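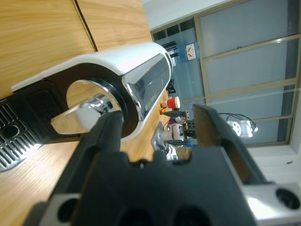 5. Living with the Tramex kit

I came to the Tramex two-arm kit as a buyer, so this section is closer to a product review than the rest of the paper. We ordered it from Relldale in April, with the Sison recording software as a paid add-on, and picked coffee making as our test job. It's a nice mix of big arm moves and fussy little ones (capsules are tiny when you're a robot!), and I wanted to know how far the kit would get us before we had to write our own code.
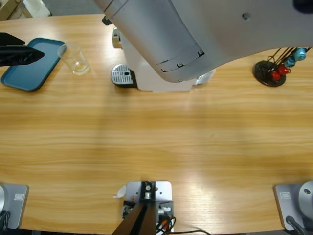 Karin Ostlund

Setup went better than I'd feared. The arm mounts line up with very little swearing, and the Sison calibration wizard walks you through both arms one after the other. What I didn't love was the licensing. Our add-on covers 6 months, and after that you can still open your old recordings but you can't make new ones - a strange deal for a lab that works in bursts. We logged 1,394 attempts while we had it, and the export to our own format worked fine once I'd found the right menu.
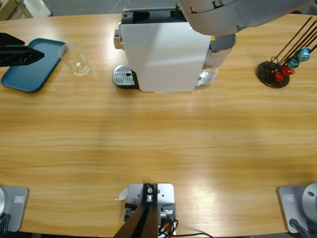 A reader of our draft wanted to know whether we'd have gotten the same data from one arm and a cheaper kit, and said that for a small lab the second arm was mostly a bill. I see the point. For single pick-and-place jobs I'd probably agree, but we bought the kit to study handoffs and shared reach, and one arm can't give us those.
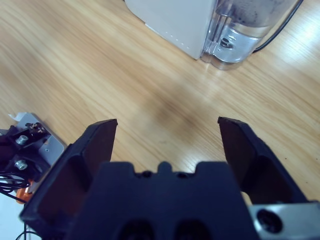

The gripper is the part of the kit I'd pay for again. It opens wide, the fingers are easy to swap, and the wrist camera comes fitted at the factory. In Figure 6 you get a good stretch of bare tabletop between the open fingers, with the water tank still in view past them, and that's the kind of context I want when I label approach moves by hand. I'd still like softer finger pads as a standard option. Relldale sells them separately, and ours are on order.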